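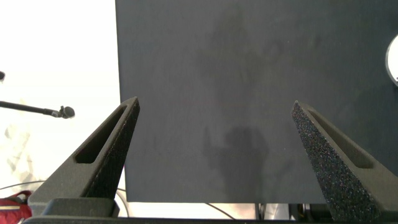
A dark grey tabletop.

Press release
Limolberg, Thu 22 April

Lullevance opens repair service for household furniture in Limolberg

Lullevance, the furniture company from Limolberg, is opening a repair service for tables, chairs and cupboards. The service is open to all households in the town and in the neighbouring district of Aranda, also when the furniture was bought from another maker.

Customers can bring small pieces to the workshop on four days of the week. Larger pieces are collected from home by the company's own van. After the inspection the customer receives a written price, and the work starts only when this price is accepted. The inspection is free of charge for pieces which are brought to the workshop.

During a trial period last year, the workshop received 817 pieces of furniture. Most of them were dining tables with scratches or water marks, and chairs with a weak joint. The company informs that many owners had already planned to throw the piece away and buy a new one.

"We are glad that people in our town wish to keep their furniture for longer," the company states. "A table is often used by the same family for many years, and a damaged surface should not be the end of it."

The new service will work together with Clurnov, a supplier of oils, waxes and spare fittings. Clurnov will also give two evening courses in the workshop, where visitors can learn how to care for a tabletop at home. The courses are planned for August and places must be booked in advance.

For the new service, Lullevance has employed three additional furniture makers. All repairs are covered by a guarantee of two years. Glass parts and upholstery are not included in the service at present.

Bookings for collection are taken by telephone or at the counter of the Lullevance shop in Limolberg. Journalists who wish to visit the workshop are kindly asked to contact the press office of the company.

Last updated: at time of release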